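# Le club du samedi, la suite (avec du retard, je sais)

Samedi 30 mai

J'avais promis des nouvelles du club en mars, et puis les semaines ont filé, comme toujours au troisième trimestre, entre les conseils de classe, les oraux blancs et la chaudière du gymnase qui a décidé de nous lâcher. Plusieurs d'entre vous m'ont écrit pour savoir si le projet tenait toujours debout. Oui ! Il tient debout, il a même deux bras, et il commence à ranger des choses.

Pour ceux qui arrivent : avec ma collègue Kulap Prasertsri, qui enseigne les maths et qui a une patience que je lui envie tous les jours, nous animons un petit atelier de robotique après les cours. Les élèves ont baptisé le projet Fekora, après un vote assez mouvementé (Zoltley a perdu de peu, et ses partisans continuent de l'écrire au coin du tableau). L'objectif de l'année est simple à dire : deux bras pilotés par les élèves doivent prendre de petits emballages posés sur une table et les ranger. En fin d'année, on va montrer tout ça à la rencontre Nakpan, avec les autres clubs du secteur, et c'est peu dire que la pression monte.

Simple à dire, donc. J'avoue que je n'avais pas mesuré à quel point un sachet est un objet pénible. Un cube, ça se prend par deux faces et on n'en parle plus. Un emballage souple, ça se plie, ça glisse, ça brille sous les néons, ça change de forme entre deux essais. Au début les élèves travaillaient avec des cubes en mousse et ils étaient très fiers, à juste titre d'ailleurs, et le jour où nous avons sorti les premiers sachets il y a eu un grand silence dans la salle. Puis un fou rire, heureusement.

Depuis, ils ont beaucoup appris. Le groupe des cinquièmes tient un cahier d'essais (un vrai, en papier, avec des taches de chocolat dessus) et ils en sont à la cent soixante-troisième ligne. J'aime énormément relire ce cahier. On y voit l'écriture changer selon la fatigue, on y trouve des « presque !! » soulignés deux fois, et quelques remarques très fines, comme celle d'une élève qui a noté qu'il valait mieux viser un pli que le milieu du sachet. Kulap en a fait toute une séance de géométrie, avec des angles et des rapporteurs, et personne n'a râlé. Presque personne.

Nous avons aussi revu la durée des séances. Soixante minutes, c'était trop court, on passait la moitié du temps à brancher et à débrancher. Maintenant on prépare la table pendant la récréation, et les pilotes s'installent directement.

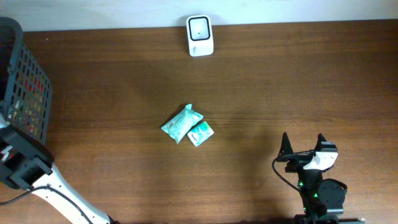

Ce qui reste difficile, c'est la coordination. Un élève par bras, cela veut dire deux élèves qui doivent se parler, et à douze ans on a plutôt tendance à foncer chacun de son côté. On a essayé les signaux, les comptes à rebours, un chef d'équipe qui donnait les ordres (très mauvaise idée, je vous passe les détails). Ce qui marche le mieux pour l'instant, c'est que celui qui ne bouge pas décrit à voix haute ce qu'il voit. « Un peu à gauche, encore, tu es au-dessus, ferme. » Ça prend du temps mais ils s'énervent beaucoup moins, et moi aussi !

Pour Nakpan, il nous reste environ dix-huit jours. Il faut encore choisir les pilotes, finir l'affiche et vérifier qu'on a assez de multiprises. Si un parent passe par ici et peut nous conduire là-bas avec un coffre un peu grand, qu'il me laisse un mot en commentaire ou dans le carnet de son enfant, je rappelle tout le monde dans la semaine.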